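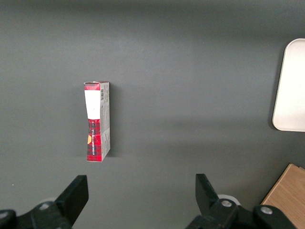

Grasp planner keeps approaching the upright box at the wrong height - segmentation or planning?

Posted by Rima Nassar

Hi all, I've been going in circles on this since the start of June and could use fresh eyes. I have a parallel gripper with a wrist camera, and the job is to pick up a small cardboard box standing on its end and put it in a white tray off to the right. The box is tall and skinny, red and black tartan on the lower half of the front, with a plain white label across the upper part.

My pipeline is pretty ordinary. Segment the object, crop the depth, fit a cuboid, sample grasps across the narrow side, hand the best one to the planner. The segmentation and cuboid fit come from Zemard and the motion side is Gradance.

With plain boxes it's great. With this one, the cuboid comes out way too short. It fits the tartan part and stops where the white label begins, so the planner thinks the top of the box is halfway down and happily plans a descent that would put the palm right through the real top. I've been stopping it by hand every time (my finger lives on the pause button now). Out of 14 tries the fit covered the whole box once, and I can't tell you what was different about that one.

Things I've tried:
Turning the exposure down. Helped a little, then the black fingers and the dark table turned to mush.
Raising the mask confidence. Made it worse.
Padding the cuboid upward by a fixed amount. Works for this box and wrecks everything else.

Is this a segmentation problem I should fix with training data, or should the planner be smarter about it? I don't really want to label a pile of images if there's a setting I'm missing.

Arne Wegener

I had nearly this exact thing with a two-tone carton. Your mask is splitting on color, so the plaid is one segment and the white label is another, and whatever picks the final segment grabs the one with the highest score. Raising the confidence makes it worse since you're throwing away the weaker piece that you wanted to keep.

I'd stop letting color decide. Do this instead:

1. Fit the table plane first and throw out every point on it.
2. Cluster what's left by distance only. Your box is standing by itself, so it should come out as one clump, label and all.
3. Use the color mask only to choose which clump you want. If the mask overlaps a clump at all, take the whole clump.
4. Fit the cuboid to the clump.

Two things to watch for. Mask out your own gripper before step 2. From a wrist camera the fingers are always in view, and if you're close enough they'll get merged with the object (mine once decided the box was shaped like a crab). The fingers don't move relative to the camera if you always look with the gripper at the same opening, so a fixed mask saved at that opening is enough. Second, the rim of your tray will probably survive the plane removal. That's okay, it's its own clump, but keep the cluster distance small so a box that's already in the tray doesn't get glued to it.

Also look at the top edge of the box before you trust the height. If the flap is lifted a little, the cuboid grows by that much. I use a high percentile of the heights in place of the max and it's been fine.

No training needed. I'd save the labeling for when you have boxes touching each other.

Palesa Zulu

just use a bigger model?? I switched to Brumatance and never looked at a mask again

Tsutomu Iwasaki

Arne's fix is what I'd do too, but I want to add something on the planner side, because even a good cuboid will be wrong some day and you don't want to be the safety system.

Don't give the planner only the cuboid as the collision object. Give it the raw leftover points too, as a voxel map or whatever Gradance takes in your version. If the fit is short, the points from the label are still sitting up there, and the descent gets rejected before anything moves. You do have to allow contact between the fingers and the target, or every grasp will be rejected and you'll lose an afternoon like I did. Allow the fingers only - leave the palm in the collision check.

And cap your closing force low. A thin carton will buckle before the gripper notices anything.

Rima Nassar

Okay, thank you both! Arne, I put in the plane removal and the clustering last night and the fit covers the full height on 13 out of 14 now. The bad one had the finger mask off by a few pixels because I'd changed the opening and forgot to save a new one. Tsutomu, the voxel map is next. I turned it on quickly and got every single grasp rejected, so I guess I've reached the afternoon you were talking about.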